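Retamal Table Linen, Large Cloth: Assessment for Communal Dining Rooms

The Retamal cloth was assessed over 31 meal services in the dining room of the Noltau residential college. It was supplied in dark grey and in cream, and both colours were laundered with the college's ordinary household load.

The fabric is heavy and hangs well. Creases from storage dropped out overnight without ironing. Tea and gravy marks came out of the grey cloth at the first wash; the cream cloth needed a second wash on 8 occasions. Beetroot left a faint shadow on the cream that remains visible.

Shrinkage was slight along the length and not measurable across the width. The hems held, although Floarea Rusu, who managed the laundry, reported a loose thread at one corner of the cream cloth after the final wash.
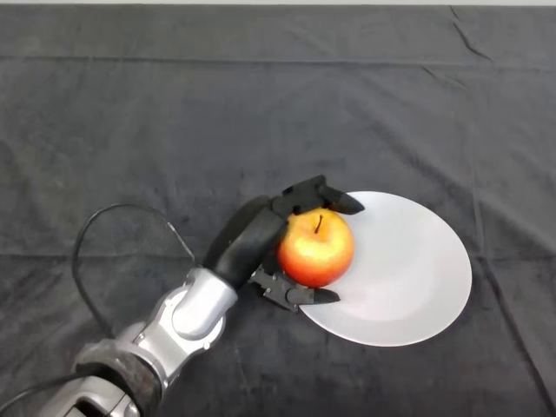
The care label is printed in small type and fades early. Purchasers are advised to keep the paper leaflet. Replacement cloths may be ordered singly, but delivery in March was slow.

The grey cloth is recommended for daily use. The cream is better reserved for formal dinners.

Assessed by Violeta Figueroa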